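Visit Report: Kudura Demonstration Day, Stisum
May 2018

Purpose of the visit

The department was invited to the supplier's demonstration day in Stisum to review the Kudura hand-held gripper kit, which is offered for purchase or for lease. The kit is intended for groups that wish to record manual tasks and use the recordings to train robot arms. Our present method, in which an operator steers the arm directly, is slow and ties up the arm for the whole session. The visit was arranged to establish whether the kit could take over part of that work.

Program

Visitors were received at the front office and given a printed outline of the day. The morning was set aside for a presentation on the product line and its service terms. The afternoon consisted of demonstrations in rooms furnished for household tasks, followed by a closing discussion with the sales and technical staff.

The presentation covered 2 versions of the kit. The basic version contains a single gripper and is meant for simple pick-and-place work. The paired version adds a second gripper and the Tatik software license, which handles the matching of left-hand and right-hand recordings. The supplier made clear that the basic version can be upgraded later, although the price of doing so is higher than that of buying the pair at the outset.

Maintenance is handled by Ševčík, a separate firm with its own workshop. Finger pads are treated as wear items and are not covered by the warranty. We asked for a price list for replacement pads and were told that it would be sent with the written offer.

Demonstrations

Cloth handling was the task of most interest to us. The paired kit is worked with one gripper in each hand, and square markers fixed to the grippers allow their position to be followed by camera. Staff advised that the markers must be kept clean and in view, and that a recording in which they are hidden for long periods is usually discarded.

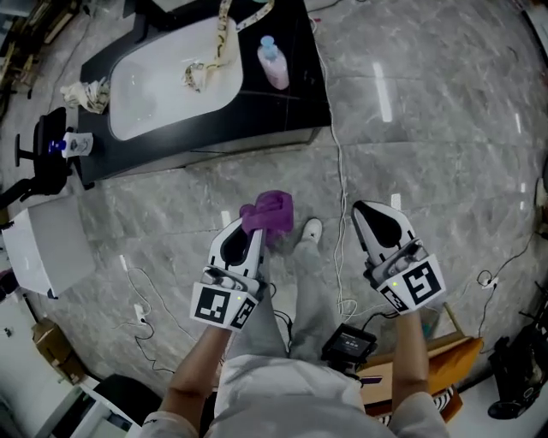
Visitors were then allowed to handle the equipment. The grip was judged comfortable by our party, but the weight becomes noticeable after extended use, and the supplier recommends sessions of no more than 30 minutes. Training for new operators takes 3 days and may be held at the customer's site.

Questions were raised about storage of the recordings. Under the standard terms, files remain with the customer and can be exported without the Tatik license. Support requests are answered on working days only.

Points still open

The lease runs for 22 months, and the terms for early return were not stated clearly. The supplier also could not confirm whether the grippers can be matched to the arm we now have in service. A drawing of our mounting plate is to be sent to Stisum so that this can be checked.

It is recommended that the department request a written offer for the paired version, with the pad prices and return terms included, and that a trial loan be sought before any order is placed.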